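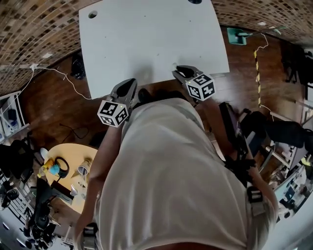
The Second Life of the Country Hall

FEATURES | REGIONAL LIFE

14 comments | 151 shares

The hall at Vundale was built for dancing. Its floor was laid over sprung joists, its supper room was given a servery wide enough for two trestles, and its stage was raised high enough that a seated audience could see a performer's shoes. For two generations it did what it was designed to do. By the time the district's dairy factory closed, the hall was opening for little more than elections, funerals and the annual flower show.

Buildings of this kind are found in almost every rural shire in Australia. They were generally erected by subscription on donated land, and many were later transferred to councils that had neither sought them nor budgeted for them. Their subsequent history has depended less on the condition of the structure than on the terms under which it could be used. A hall that could be hired only by the evening, with the key collected in person during office hours, tended to be hired seldom.

The Vundale hall reopened in April under different terms. Bookings are now taken by the hour, the supper room may be let separately from the main floor, and a standing arrangement allows regular users to store equipment on the premises. The changes were drawn up by Vaughn Holloway, an architect who has spent much of his career on small public buildings and who was engaged by the shire to report on whether the hall should be retained, leased or sold.

Mr Holloway's report recommended retention, but it was critical of the way in which such projects are usually approached. "The instinct is to begin with the kitchen," he said. "A grant is obtained, a commercial kitchen is installed, and the hall then has a very good kitchen and the same number of hirers. We asked people what had stopped them from booking. They spoke about heating, about the car park after dark, and about not knowing whom to ring."

The works that followed were accordingly modest. Insulation was placed above the main ceiling, the gas heaters were replaced, and lighting was installed between the side entrance and the road. The stage curtains, which had been repaired many times by local hands, were retained. The honour boards were cleaned and rehung in their original order. A ramp was added on the northern side, where the ground falls away least, and the gravel in front of it was sealed.

Charges were the subject of longer discussion. The shire had previously applied a single rate to all hirers, with exemptions granted on request. Under the new schedule, a local group pays $10 an hour for the supper room and a commercial hirer pays the rate set for the main floor. Some residents argued that a hall built by subscription ought to be free to the families of those who subscribed. The shire took the view that a small and predictable charge would be less divisive than a list of exemptions, and the schedule was adopted without amendment.

The experience of neighbouring districts has been mixed. At Nyaga, where the hall stands 6 kilometres from the present township, similar improvements produced few additional bookings, and the building is now used chiefly as an emergency assembly point during the fire season. At Prisa, the hall was leased to a single tenant on a term of five years. The arrangement has secured the roof and the stumps, both of which were in poor repair, although access for other groups is limited to weekends. Neither outcome is regarded locally as a failure. Each reflects what the surrounding population was able to support.

Mr Holloway has cautioned against treating Vundale as a model. The town lies on a sealed road, has retained its primary school and has a population that is stable, if older than it was. He considers that the most useful finding of his report concerned the daytime hours, which had scarcely been offered for hire under the former arrangements and which now make up the greater part of the calendar. Morning exercise classes, a visiting audiologist and a playgroup are among the regular users.

Evening use has been slower to recover. The old-time dance was revived over winter and drew visitors from across the shire, some of whom had last attended as children. The floor was found to have kept its spring. A second dance is planned once the shearing is finished, with supper to be served from the original servery and the piano tuned beforehand.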